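Journée portes ouvertes Jusetti : questions fréquentes
Publié le 04/02/2019 par le service Accueil des publics
60 partages | 3 commentaires

À qui s'adresse la visite ?
La visite est ouverte à toute personne de plus de douze ans, sans connaissance technique préalable. Les mineurs doivent être accompagnés d'un adulte. Chaque groupe compte 30 visiteurs au maximum.

Quelle est la durée du parcours ?
Le parcours complet dure 60 minutes, échanges avec les ingénieurs compris. Il débute par une présentation du programme Bendum, consacré à la manipulation d'objets domestiques, et se poursuit dans l'appartement d'essai.

Que montre la démonstration principale ?
Les visiteurs assistent à un exercice portant sur la porte coulissante qui sépare le séjour du balcon. Le robot doit se présenter devant la porte, placer sa pince sur le montant et faire coulisser le vantail.

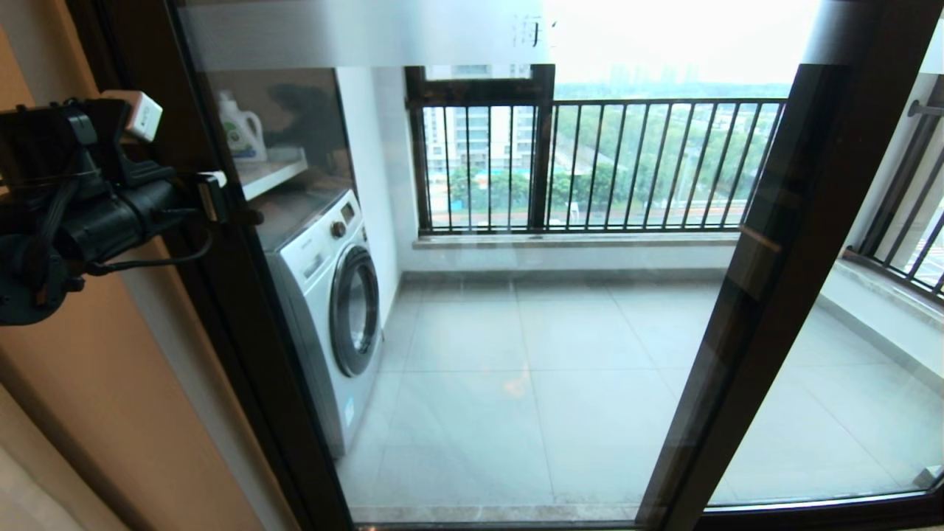 Pince en appui sur le montant de la porte vitrée ; sur le balcon, le lave-linge.

Pourquoi avoir retenu une porte coulissante ?
Une porte de ce type offre peu de prise et demande un effort bien orienté. Le vitrage complique en outre la perception : les reflets et l'arrière-plan extérieur peuvent perturber l'estimation des distances. L'accès au balcon conditionne par ailleurs plusieurs tâches ménagères étudiées dans le programme, dont l'entretien du linge.

Le robot est-il autonome ?
En partie. Certains essais sont exécutés sans intervention, d'autres sont guidés à distance par un opérateur. Le mode employé est annoncé au public avant chaque passage.

Le public peut-il consulter les images des caméras ?
Oui. Les prises de vues réalisées au niveau de la pince sont commentées en fin de parcours.

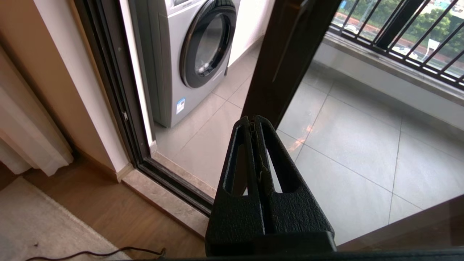 Les deux doigts de la pince, serrés, devant la porte coulissante.

Peut-on toucher le matériel ?
Non. Les visiteurs demeurent derrière la ligne de sécurité pendant toute la durée des essais. Des doigts de pince sont mis à disposition dans la salle Yusof, où ils peuvent être manipulés librement.

Comment s'inscrire ?
L'inscription est gratuite et obligatoire. Elle s'effectue en ligne ou à l'accueil du site de Flesholm, dans la limite de 300 places. La prochaine session est prévue en octobre.

Commentaires (3)

mireille_b
Le site est-il accessible en fauteuil roulant ?

Accueil des publics
Bonjour, l'ensemble du parcours est de plain-pied. Merci de le préciser lors de l'inscription.

Tontonvis
Visite très instructive, mais on entend mal les explications depuis le fond du groupe.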